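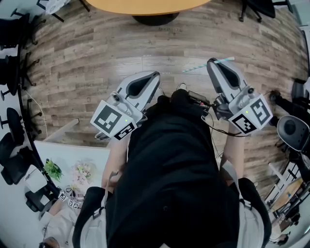 When I moved to the apartment on Stolley Street in June, I decided that the floor would be my first project, before the curtains and before the bookshelf. I did not have the money for real wood, and my neighbor recommended a floor with a mixed pattern because it is kinder to a person who does not sweep every day. I can now confirm this. The planks go from gray to brown to tan, with the grain drawn on them, and crumbs disappear very well. Larger things do not disappear. A striped straw, blue and white, lies diagonally across the planks and the eye goes to it at once.

So this post is about sweeping, and a little about chairs.

In my old place I had carpet, and I vacuumed on Saturday mornings and did not think about it again until the next Saturday. With a hard floor I had to learn a different way. The dust does not stay where it falls. It travels to the walls and makes small gray rolls there, mostly behind the door and under the radiator. In the first weeks I was sweeping from the middle to the walls, and this was a mistake, I was only helping the dust to go where it wanted. Now I start at the walls and come to the middle, and I finish near the table.

The table is the piece I like most in the room. I bought it used for 72 dollars from a shop called Drolari, and the man there included the delivery. The top is round, in a light orange color of wood, and the base is a black circle that stands flat on the floor. I wanted four legs at first. Then I thought about the broom and changed my mind. I sweep one time around the circle and it is finished, there are no corners where bread can hide. The only problem is that the base is heavy, and if I want to move the table I must walk it, a little left, a little right, and I put an old towel under it before I begin.

The chairs are black and they need more attention. I put felt pads on the feet, the Flindero kind that come 40 in a package, and in seven weeks I have already changed some of them. Hair collects on the edge of the felt. If you have the same pads, turn the chair over sometimes and look, it is not a nice view.

For washing I use warm water with very little soap, and a cloth that I have twisted well. My mother used vinegar for everything, but the paper that came with my floor says no vinegar, and I decided to believe the paper.

I still want a small rug for the side near the window. There is one in the Muñoz catalog for 84 dollars, dark green, and I have opened that page more times than I should. But a rug must also be shaken, and my balcony is directly above the balcony of another family. I will think about it until the end of the summer.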